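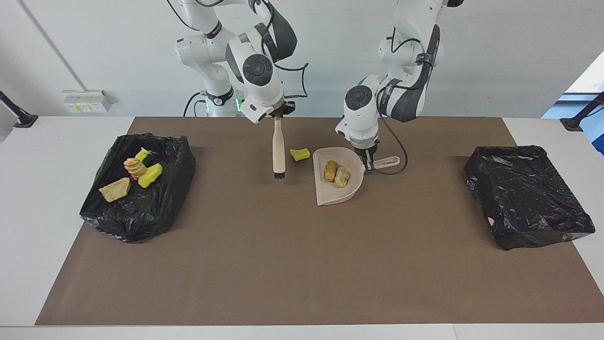
3 min read

14 May 2021

Spent most of the day on the sweeping bench, and I want to get the house rules down while I still remember why I argued for them. Oluwatosin, shout if I've got any of yours wrong!

First one is the paper. Fresh brown sheet under the sweep area at the start of every block, flat, no lifted edges, and leave a strip of bare tabletop showing along the front. If a corner curls, the dustpan lip finds it, and then you've got a bad sweep that's really a bad bench. I'd had it in my head that we could stretch a sheet to 50 runs. Oluwatosin says 26 and I've given in (crumbs get into the creases and I was the one picking them out).

Second is the bags. Black bag over each tray, rim folded right down, nothing flapping into the arm's path. I kept forgetting to check for tags and loose bits poking out from under the plastic, so that's now its own line on the sheet. Empty only with both arms parked. Not slowed, parked. I know it's a pain when you're on a roll.

Third, the tools. Brush in the right gripper, dustpan in the left, and we keep it that way for the whole block. The Grakov notes let you swap hands partway through, but then you're comparing apples with doorknobs when you go back over the logs. Wooden handles get a look for splinters at the changeover. Also, the handle gets clamped before the arm goes anywhere near the paper - I've watched that go wrong at Wuro and it wasn't pretty.

Fourth is what goes on the bench. Stale bread, pastry, chips and sponges are all fine. Nothing wet, nothing that rolls off the table by itself, nothing anybody plans to eat later. Write down what went out at the start of the run, in your own words, before you press go. The Henari template has a drop-down for this with no colour field, so use the comments box until I get around to fixing it.

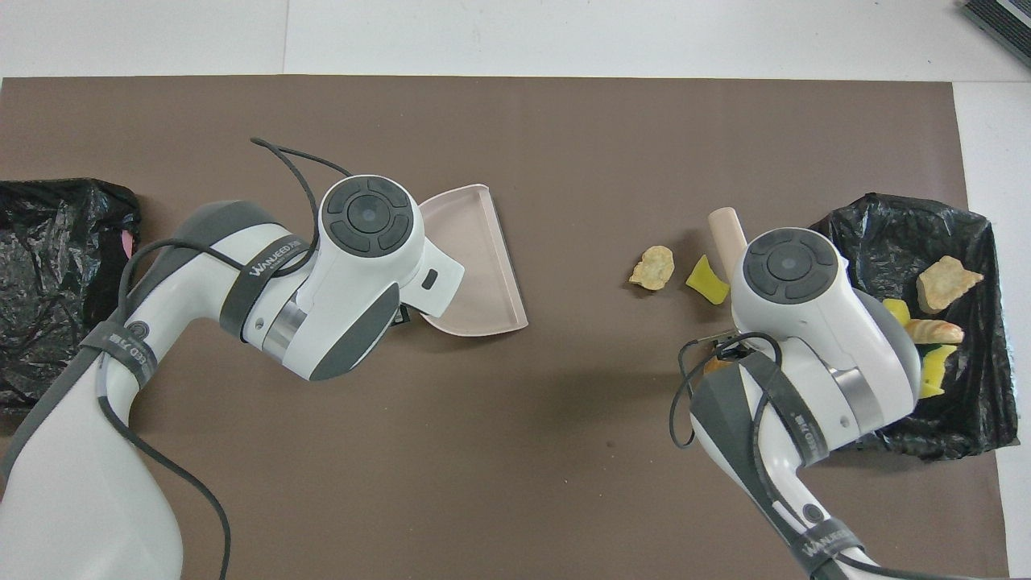 Who can call a stop during a run?
Anyone in the room, whether or not they're signed on to the bench. Say "stop" out loud, hit the button, and sort out the reason afterwards. A stopped run gets logged as stopped and kept in the folder with the others.

Cables: loops at the wrist need enough slack for full reach but shouldn't drag on the paper. I do one slow pass through the whole range with no tools held and watch the loops the entire way. Straps get a tug too.

We're at nearly 500 logged runs under the old rules and Chaiyaporn wants 1,000 before the review. I'd sooner restart the count from this sheet, but that's a conversation for later in May. Old runs stay labelled as old either way.

Still to do: reprint the checklist, order more brown paper, ask Oluwatosin where the spare brush went.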